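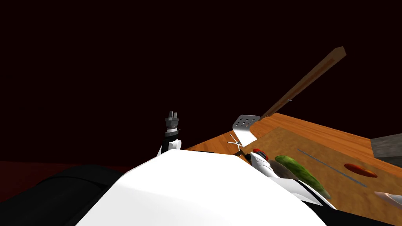

Drastley two-finger model in the Lundness kitchen: quick review

By Sekar Sutanto
Jun 6, 2025

Short version. Good gripper model, so-so controller defaults, docs need work. If you already run Lundness for two-arm stuff, get it. If you're coming from Monti, read the part about friction first or you'll lose a day like I did.

What I tested

The Drastley parallel gripper pack, sim only. No hardware on my desk yet so don't ask me about the real one. Two arms, 7 joints each, kitchen counter scene with the utensils and vegetables turned on. Compared against the Monti gripper model that I've been using since May. Same arms, same scene, same controller rates where I could match them.

Install

Fine. One download, one config file, point it at your robot description. The wrist mount offset was wrong out of the box for my arms, so the fingers sat rotated until I fixed it by hand. There is a line in the docs about this but it's under "cameras" for some reason. Check that before anything else.

Grip command goes 0 to 255. 0 is open, 255 is closed. Monti is the other way round. Yes I got this backwards. Yes I spent an hour thinking the contact solver was broken.

Picking things up

Started with the cucumber, since a long curved thing is a decent test of whether the finger pads do anything. Drastley holds it well at the middle and badly near the ends, where it pivots and droops. Monti holds it everywhere, which sounds better until you notice the Monti pads are basically glue. Dial the Monti friction down to something believable and it drops the cucumber more than Drastley does. So I count that as a win for Drastley.

Spatula is the harder one. Long handle, weight out at the end, and the grasp point matters a lot. Ran 92 tries on the spatula with each gripper, mixed start poses. Drastley was the steadier of the two. Misses were mostly my planner coming in too shallow, and a few were the handle rolling in the fingers during the lift. Monti misses were odder: a couple of times the handle went straight thru a finger. Interpenetration, old problem, still not fixed.

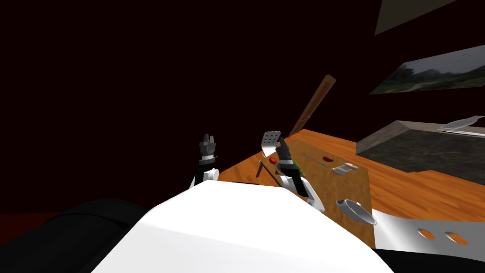
Kitchen counter scene, spatula upright at the right gripper. Left gripper parked.

Small stuff on the cutting board: mixed. A thin slice of tomato is nearly impossible with either one. The fingers close over the top of it or push it along the board. Knife lying flat, same complaint. You need a nail or a wedge tip for that and Drastley doesn't include one. The Grosside tips supposedly fit but I haven't tried them. Will update if I do.

The controller

Default gains are too soft. Arm sags at full reach, then overshoots when you correct. I doubled the position gain on the wrist joints and left the rest alone, much better. Would not ship it the way it comes.

Force limit works and is easy to set. Liked that. Logging is good too, every finger contact gets a timestamp and you can plot it without writing your own parser.

One real bug. If you reset the scene more than 2000 times in one session the gripper state stops clearing and it starts the next episode half closed. Restart fixes it. Reported it, got a reply the same afternoon, no fix date. If you do long overnight batches put a restart in your loop.

Cameras

I mostly watched from a view up behind the robot's body. Robot takes up a big chunk of the bottom and hides the near part of the counter. Okay for checking the spatula, bad for checking anything low and close. Add a wrist view if you care about first contact. The pack has a preset for it, works, slightly dark.
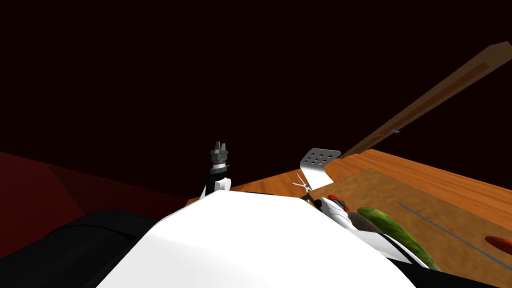

Right arm reaching down by the cucumber. Left gripper up and open.

Speed

Didn't do a proper benchmark. Drastley felt a little slower than Monti with both arms in contact, about the same otherwise. Not enough to change my mind either way.

Good
Believable friction
Force limit
Contact logs

Not good
Soft gains
Docs all over the place
The reset bug
No tips for flat objects

Keeping it installed. Monti stays on the other machine for the old runs becuase I don't want to redo those numbers. Grosside tips next, then the wrist camera settings, probably in that order.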